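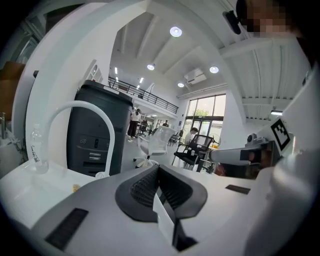

The white table by the computer tower

My rule for a shared desk is that only what you're using stays on it. A bottle of water is fine, but put it well away from the computer (I learnt that one with a mug of tea and a very sad keyboard!). Little bits go in a pot. Tiny caps and scraps of tape are exactly what ends up down the plughole later, and then you're fishing about with a bent fork on a Saturday.

Sinks next, my favourite job. Take everything out of the drain area first, then a squirt of washing-up liquid, a soft cloth round the rim and a rinse with warm water. Black taps hate limescale cleaner, so stick to soapy water and buff them dry. I leave mine for 20 minutes if there's tea staining, with a bit of bicarb on top.
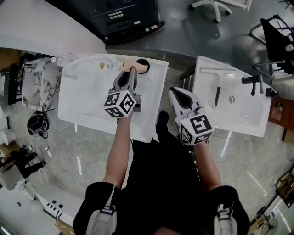

Two white sinks, squeegee lying across the deeper one

A squeegee is the best cheap thing I own. Pull it down the sides, then wipe the blade or it'll leave a line. And do the marble-look worktop while you're there, with a damp cloth and no vinegar, please!

Tracey Staniforth

1107 shares
2 comments

Related tips
Getting tea stains out of mugs
Tidying cables under a desk
What to keep under the sink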